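Two Arms, One Mug Tree

Wilmer Giraldo wants to know which gripper fingers to buy. His shop, Cemico, sets up small two-armed robots for kitchens and canteens, and since April he has been comparing two sets of fingers on one dull job: hanging mugs on a wooden stand.

The handle is the hard part. A thin one gives the fingers very little to hold, and it can turn between the tips once the arm starts to move.
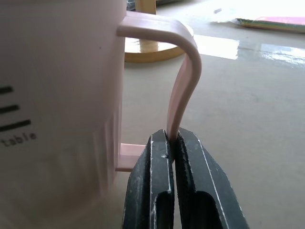
Fingertips closed on the narrow edge of a pink handle.

The Denitz fingers cost more and close more gently. The Zatico set is cheaper, and Giraldo says it held on better in his first 2,020 tries. He doesn't put much weight on that number yet - most of those tries used the same few mugs.

Both sets run from a Ccori controller, which he kept unchanged so the fingers would be the only difference. A session starts at 9 in the morning and stops when the log is full.

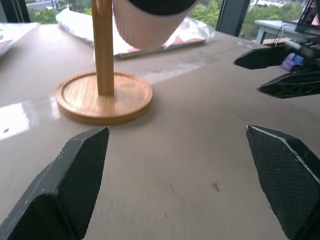 Fingers spread wide in front of the stand, with the second gripper at right.

Wrist cameras help with the last inch of a grasp. They are less use once a mug fills the view, so the software leans on a wider camera to find the post and its branches. Window glare bothers both.

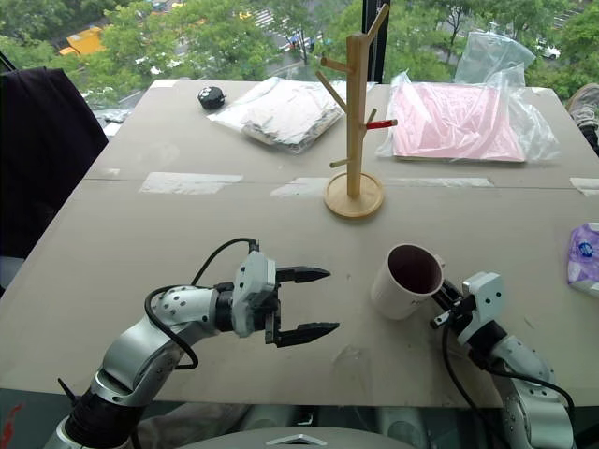

Giraldo scores each try on two things: whether the mug stays level on the way over, and whether the arm can let go without pulling it back off. The second is where the Denitz set has done better. He plans to run nine more mug shapes through both sets before he places an order, starting with the ones that have small handles.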